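How to Set Up a Shape-Sorting Robot Demo for an Open Day
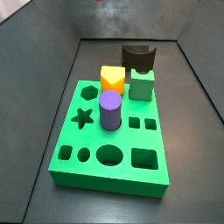

Visitors to an open day stay at a station for a few minutes and then move on, so the task you pick has to make sense right away. At the Raltent workshop we have tried stacking cups, folding cloths and moving parts between trays, and the shape sorter is the one we keep going back to. Everyone over the age of two knows what is supposed to happen. It also has a good range of difficulty in one small board. A cylinder like the purple one goes into its round hole at any rotation, while the star hole next to it needs the block turned correctly before it will drop. The green board on a dark gray floor is easy to see from a few steps back, and the sloping walls keep a dropped block where the arm can get at it again.

These instructions cover one station with one arm. They assume that you already have the arm running and can pick up a block on command. If you can't do that yet, get that working first and come back.

What you need

- One arm with a two-finger gripper, bolted down
- A bin with walls, big enough for the board plus clear floor on all sides
- A shape-sorting board with a set of blocks
- A fixed camera looking down into the bin
- A screen that faces the visitors
- A barrier, and floor tape
- Two people, one to run the arm and one to talk
- Spare blocks
- Double-sided tape, a tape measure, a marker, a cloth

Allow a full afternoon the day before. Allow 35 minutes on the morning itself if nothing has been moved overnight, and longer if the cleaners have been in.

Step 1. Choose the spot

Put the station along a wall, with visitors on one side only. Our first open day had the arm in the middle of the room and Danilo Baluyot spent the whole day walking in circles around it to keep people back. With a wall behind you there is one line to watch.

Keep away from windows. Daylight moves during the day and a camera setting that was fine at ten will be wrong by noon. If you can't avoid a window, cover it. Paper works, blinds usually don't, because the slats put stripes across the bin.

Check where the power comes from before you place the table. Run the cable behind the station and tape it along its full length.

Step 2. Fix the bin and place the board

Fasten the bin to the table. Clamps are fine if they don't stick up where the arm travels. Mark the corners of the bin on the table with the marker, so that if somebody bumps it you can tell.

Set the board on the bin floor with clear space around it. The fingers need room to come down next to a block that has landed beside the board. We leave at least one hand's width on every side.

You have a choice here about whether to tape the board down.

If your program looks for the board each time, leave it loose. Visitors like it when you turn the board a little between runs and the arm still finds the holes. Put it at a slight angle from the start.

If your program uses saved positions for the holes, tape the board down hard and mark the outline. A shift of a few millimeters is enough to make the square block sit on the edge of its hole and stay there.

Wipe the bin floor and the top of the board with a dry cloth. Do not use polish. Shiny spots in the camera view were the cause of most of our missed picks in the first year, and a smooth bin floor already throws back more light than you want.

Step 3. Sort out the light

Use the room lights if they are even. Add one lamp with a diffuser if they are not. Look at the camera picture and not at the bin with your own eyes, because they will not agree.

Dark blocks are the hard ones. A brown or black block lying on a gray floor can fade into it in the camera picture, and the software will either miss it or think it is smaller than it is. Put your darkest block in each corner of the bin in turn and check that it is found all four times. If it isn't, raise the exposure one step and try again. If the pale blocks then wash out, leave the dark block out of the public runs. The audience will not miss it.

Lock the exposure and white balance when you are happy. Automatic exposure will change when someone in a white shirt leans over the barrier.

Step 4. Pick the order of the blocks

Start with something that will go in. For us this is always a cylinder. Next do a block with straight sides, which has to be turned. Save the star for third or fourth. Put an easy one at the end so the run doesn't finish on a failure.

A full run should last no more than 5 minutes. That is as long as most people will stand. If your arm is slow, use fewer blocks and do not be tempted to turn the speed up.

You can also start with some blocks already in the board and only do the rest. This shortens the run and shows people what "done" looks like. Tall blocks that stand up out of the board can get in the way of the gripper, though, so fill the far row first and work toward the open side. Inès Gautier worked this out for us after the fingers knocked the same block over three times in one morning.

Step 5. Set the safe speed and the stop

Set the speed limit to whatever your own site rules require for public demonstrations, and lock it. At Raltent this is 35 percent of full speed. It looks slow to us and perfectly normal to everyone else.

Put the stop button where the operator's hand already is. Then test it with the arm moving, with the operator and the presenter each pressing it once. Do this every morning, even if it was tested the evening before. Write down that you did it.

Place the barrier so that an adult leaning over it with an arm stretched out cannot touch the arm at its full reach. Measure this with the tape measure. Then put a line of floor tape another step back for children. Most of them will stand on the tape if you ask them to.

Step 6. Do the practice runs

Run the whole program over and over until you trust it. Before our last event, Petrică Neagu and Aileen Baluyot logged 87 complete runs over the week and 727 single block attempts, counting the repeats. You don't need that many. You do need enough to have seen each kind of failure at least once, so that the presenter has something to say when it happens in front of people.

Keep the log simple. We use a sheet of paper with four columns: run number, block, in or not in, and a note. The notes are the useful part. "Tilted, caught on left edge" tells you what to fix. "Failed" does not.

Step 7. Set up the visitor screen

Show the camera picture from above with the detected shapes outlined. Put it at standing eye height. From the barrier the holes are hard to see, especially for anyone short, and the screen solves that.

Take everything else off the screen. No log window, no code, no email. Turn off notifications on the computer. Use large type for the name of the block being moved, and leave it up until the next one starts.

Step 8. Decide who says what

The operator watches the arm and does not answer questions. The presenter answers questions and does not touch the controls. Swap roles every hour, away from the station, during a pause.

A script isn't needed, but agree on the first minute. Ours goes like this:

"The camera looks down into the bin and finds the blocks and the holes. The program picks a block, works out which hole it fits, and turns it to match. We didn't tell it where the blocks would be today."

Say the last part only if it is true of your setup.

Questions you will get often: how much does it cost, how long did it take, will it take my job, can it do my laundry. Have a short, true answer to each. It is fine to say you don't know.

Letting visitors take part

Do not let anybody reach into the bin while the arm has power. If you want visitors to place blocks, park the arm, press the stop, open the barrier, let one person at a time come in and put a block on the floor of the bin, close the barrier and then start again. It takes a little while but it is the part people talk about afterward.

Tell them to lay the block on the bin floor, away from the walls. A block leaning in the corner is hard to grip and the run will stall.

If something goes wrong

The block sits on top of its hole and won't drop. Let the program try a small wiggle twice. If it is still up, stop, park the arm, push it in by hand and carry on.

The arm drops a block beside the board. Leave it. If your program looks again before each pick, it will usually come back for it, and visitors enjoy this more than a clean run.

The arm picks the wrong block. Check the light first. Someone may have switched a lamp off or moved into the way of it.

The same hole fails again and again. Check that the board hasn't crept. Look in the hole as well. We once found a piece of gum.

The gripper doesn't hold. Wipe the finger pads. They pick up dust during the day and need cleaning at every role swap.

Packing up

Park the arm, power it down, and unplug it before you take away the barrier. Collect the blocks and check them against the board by fitting every one in its hole. Photograph the table marks if you are coming back to the same room. Put the log sheets in the box with the board, so whoever runs the next one will find them.

Our next open day is on 29 June 2026 in the ground floor workshop. The sorter station will be at the back, run by Renji Wada and Inès Gautier. Anyone setting up a station of their own is welcome to come an hour early and watch the morning checks.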